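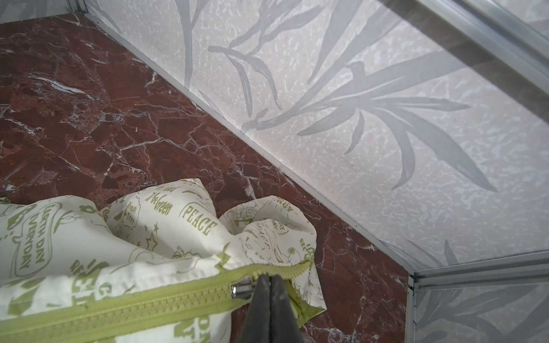 January 2022

Pack back from Goketia this morning, second round of repairs. Weighed it before opening any pockets: 2,257 grams with the frame sheet in and the hip belt on. It went out lighter than that. The difference is probably the new bar tacks and the strip of webbing they laid under the left shoulder strap anchor, plus a bit of seam tape. I can accept the weight. The old anchor was pulling away from the back panel and would have let go by spring.

Main body is 500 denier nylon, coated on the inside. The coating is intact except at the bottom corners, where it has gone cloudy and flakes when rubbed with a thumb. No pinholes visible against a lamp. The fabric itself shows wear at the base and along the lower edge of the right side pocket, which is the side I set it down on. Stitching there is sound. The thread has faded more than the cloth.

Rated volume is 38 liters. I have never gotten that much into it with the lid closed properly, and the maker's number must include the front pocket and the lid. For planning I use the main compartment only and put the rain jacket under the lid strap.

Loaded it after lunch with the usual test load: water bottles wrapped in the old blanket, heavy ones high and close to the back. Walked to the Skorton water tower and back by the gravel road. Notes, in the order they came up:

Left strap sits slightly wider than the right. The new webbing has moved the anchor outward by a finger's width. Noticeable for the first mile, then not.

Load lifters hold. On the old ladder-lock buckles I was retightening every few minutes. Goketia put on a Dalen buckle with a coarser bar and it did not slip once, even with gloves on and the webbing damp.

Hip belt still rides up when the load is carried low. Not a repair problem. The belt was cut for a longer torso than mine.

Sternum strap clip squeaks. Needs wax.

Chaimae Tazi carried her own pack, the Wusell, with the same load, and we traded at the tower. Her remarks on mine were that the back panel is stiff and the shoulder padding is too thin at the outer edge. Both fair. Mine on the Wusell: better belt, poor lid. The lid floats on four straps and leans to one side whenever the bag under it is less than full. She has cured this by tying the two rear straps together with cord. The cord works, but she has to untie it to reach the main opening.
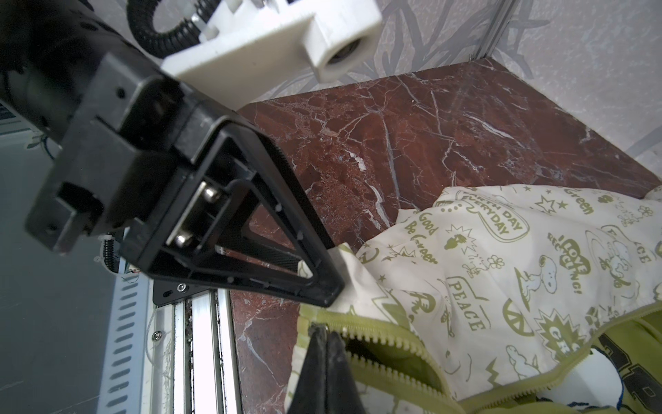 Page 38

Evening. Took the pack apart again to look at the anchor from the inside. Stitch line is straight, with no loose ends. The seam tape has lifted a little at one corner, and I pressed it down with a warm iron through a piece of baking paper. Will check it tomorrow before anything wet goes in.

Cleaned the zipper on the front pocket with a toothbrush and plain water. The slider still catches near the top on the outward pull. Squeezed it gently with pliers in December and that helped for a while. A second squeeze will likely crack it, so I will order a replacement slider and leave this one alone until it arrives.

Still to do: wax the sternum clip, trim and melt the long tail on the left strap, recoat the bottom corners when the garage is warm enough for the coating to cure. Repair invoice filed with the first one.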